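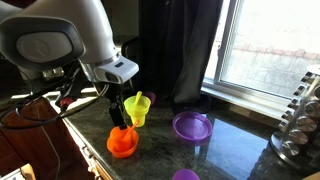 The arm's gripper at the orange cup and spoon during the students' kitchen work.

Student robotics club prepares its arm for the kitchen round

5th February
By our education correspondent

We use cookies to improve your reading experience. Accept all / Manage settings

The robotics club of the El Sherbiny technical college has started the practical part of its new project, in which students teach a robot arm to handle ordinary kitchen things. The project has the name Kadavus. It will be the club's entry in the Jirer student competition, which takes place in August.

The club has 11 members, most of them in their second year. They meet after lessons and divide the work between them: one group writes the control program, another looks after the arm and its cables, and the third keeps the record of all attempts. The members change groups every month, so that each student learns every part of the work.

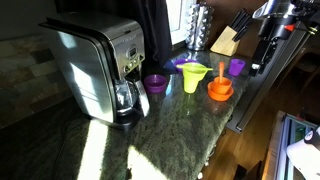

The competition task is to tidy a kitchen counter without help from a person. Teams do not know before the day how the objects will be placed, and for this reason the students change the arrangement often when they practise. A cup can stand by itself or, like the orange one here, on top of a plate with a thin utensil standing in it, and the program must treat the two cases differently. The rules also say that the arm may not touch anything which does not belong to the task. A touched appliance costs the team points, even if nothing is moved.

The club wants to collect around 2000 recorded attempts before the spring holiday. According to its own notes, the last series had 98 attempts, and the most frequent mistake was a grip too close to the rim. The students have now written a slower approach for cups and will compare it with the old one. Money for spare parts comes from Fernex, a local supplier of workshop equipment, which has supported the club for two school years.
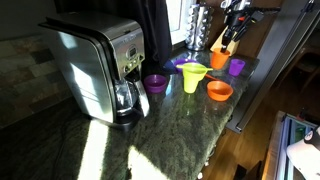 Can students from other departments join the project?
The club accepts new members from all departments until the end of this month, and no experience in programming is necessary. Beginners start in the group that keeps the records and receive a short safety lesson before they work near the arm.

An open evening for parents and younger pupils is planned before the competition. The date will be published on the notice board of the college.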